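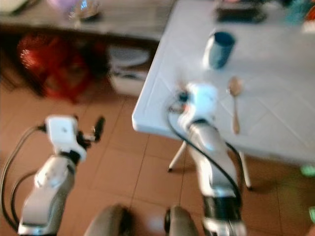 **What is the Hernden supper swap?**
A monthly meal where everyone cooks for someone else. You bring one dish, you eat somebody else's. First started as a street thing on Plundia Road, now it's the whole village plus anyone from Skarnano who fancies the walk.

**When is it?**
First Tuesday of the month. Doors 6.30pm, food at 7. No swap in January – hall boiler gets its service and it's freezing in there without it.

**Where?**
Gallegos Hall, bottom of the hill, past the bus shelter. Side door, not the front. The front sticks.

**Do I have to book?**
Yes please. Text the number on the noticeboard by the Sunday before. Just say how many of you and what you're bringing, even if it's only "something with potatoes". If you forget, turn up anyway, we'll squeeze you in, but you might get the wobbly bench.

**How much food should I bring?**
Enough for four. Not four plus seconds, not a catering tray. If you're coming as a family, one dish for four is still fine, two if there are more than four of you.

**How does the swapping work?**
Your dish gets a ticket when you come in. Tickets go in the tin. Each table draws 3 tickets and that's what the table eats. Puddings are drawn separately, after. You can't draw your own – if you do, put it back and go again.

**Can I swap a ticket with another table?**
Up to 7.10pm, if both tables agree. After that people have started eating and it gets silly.

**I can't cook. Can I still come?**
Yes. Bread, cheese, a bagged salad and a decent dressing, shop-bought pie, all fine. Crisps on their own aren't a dish. We've had beans on toast before and it went first.

**What about allergies?**
Write everything on the label. Labels are on the windowsill, pens too (please leave the pens). Nuts, milk, eggs, fish, wheat, sesame, all of it. If you're not sure whats in a stock cube, keep the packet and bring it along.
If you've got a serious allergy, tell us when you book. We'll set a plate aside for you before the draw, from a dish where we've spoken to the cook. We can't promise a nut-free kitchen.

**Vegetarian? Vegan?**
Green ticket for veggie, yellow for vegan. Veggie tables draw from green and yellow only. Tell us at the door which table you want. Meat eaters, you can draw green as well, nobody minds.

**Can I heat things up there?**
There's one oven and a microwave, 900 watts. The oven is always full by 6.40. If yours needs a proper blast, do it at home and wrap it in towels. No deep frying. No camping stoves – the insurance won't have it.

**Do I bring my own plate?**
Plate, bowl, cup, knife, fork, spoon. One set each. Stick a bit of masking tape with your name on the bottom. The hall has spares but not many and they don't match.

**And drinks?**
Squash and tea provided. Bring wine or beer if you like, take the bottles home again, the recycling bin behind the hall isn't ours.

**What does it cost?**
Nothing to eat. There's a jar for hall hire. We put 2,402 through the jar last year, in pounds, which covered the hall and paid for the new urn, so thank you. Cash is easiest. No card reader yet, we keep meaning to.

**Can I bring the kids?**
Of course. There's a corner with paper and crayons. Under-tens go up first for pudding. You're in charge of your own.

**Dogs?**
Assistance dogs only, sorry. There was an incident with a lasagne.

**Is it accessible?**
Side door is level. Accessible loo is on the left as you come in. The hall gets loud once it's full, roughly from 7.15 onwards – the back room is quieter and you can eat in there.

**What happens to leftovers?**
Bring a tub. Your own dish goes home with you, what's left in it is up for grabs after 8.30. Anything with rice or chicken that's been out all evening goes in the bin, no arguements.

**I left my dish behind.**
Shelf under the hatch. We keep things untill the next swap, then they go to the charity shop in Skarnano. Lids go in the blue crate. There are a lot of lids.

**Can I help?**
Tables out from 5.45, washing up from 8.30. No rota, just turn up. Bring a dry tea towel.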